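The craft table, bit by bit

I've been meaning to put this page together since October, when I finally cleared the old dining table and made it the place where everything gets cut, glued, sorted and (mostly) lost. A few of you asked what it looks like now, so I'm adding pictures as I go and scribbling a line or two with each. Don't expect anything grand!

The table came out of my aunt's house and took me nearly 4 weekends to sand. I used far too much sandpaper and I'd do it all again, because the pale wood has come up lovely and the grain goes every which way once the sun gets on it.
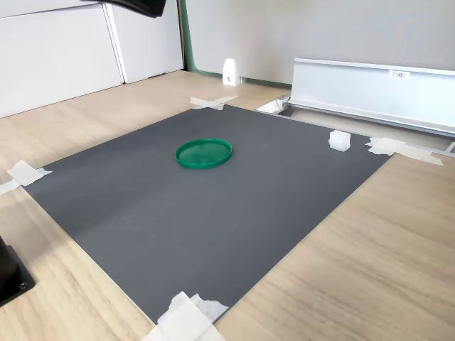 Masking tape is my answer to most things, as anyone who has seen my Christmas parcels will know. I did try the proper grippy pads first, the Skalteo ones, and they left a sticky ring that took me a whole evening and half a bottle of white spirit to shift. Tape peels off, I put more on, and it costs next to nothing. The dark grey mat stays put well enough and I like how anything bright shows up on it, the green lid especially. I can never find a white thing on a pale table, so a dark mat suits me down to the ground.

Lids, by the way, are the best little trays going. Beads, pins, the odd screw, that one button you swore you'd sew back on... I keep eight in the drawer and still pinch them from the kitchen.

Next job is the shelf for the paint pots. I've got the brackets, I just need a dry afternoon and somebody to hold the other end.

Essam Ramadan, 2020-11-28

2,824 views | 8 comments | Share
Contact | © Essam Ramadan | Back to top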